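Glaze notes: matte pinks and cone control

Members firing at the Randton studio have asked why the salmon matte comes out glossy on some shelves. The recipe has not changed. The difference is in the cooling. A matte surface depends on small crystals forming as the glaze cools, and a kiln that drops too fast leaves the glaze smooth and shiny.

From this month the large kiln will run a controlled cool on all matte loads. After the top temperature is reached, the controller holds for 7 minutes, then falls at 79 degrees an hour until the program ends. Vitalii Stetsiuk has stored the schedule under program 107. Please do not edit it — copy it to a free slot if you want to try a different rate.

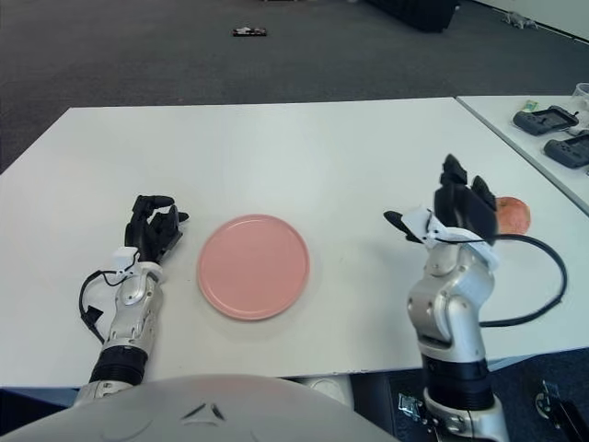

Can matte and gloss pieces share a load?
They can, but the gloss pieces may lose some shine on the slow cool. Mark them on the kiln sheet and they will be held for the next fast firing.

Flat ware needs even support. Plates should sit fully on the shelf, with the foot ring wiped clean and no glaze on the base. Wide plates go on the middle shelves, where the temperature spread is smallest. Gladys Makokha keeps the test tiles from the July firings in the drawer under the scales, sorted by cooling rate. Return them to the same slot after use.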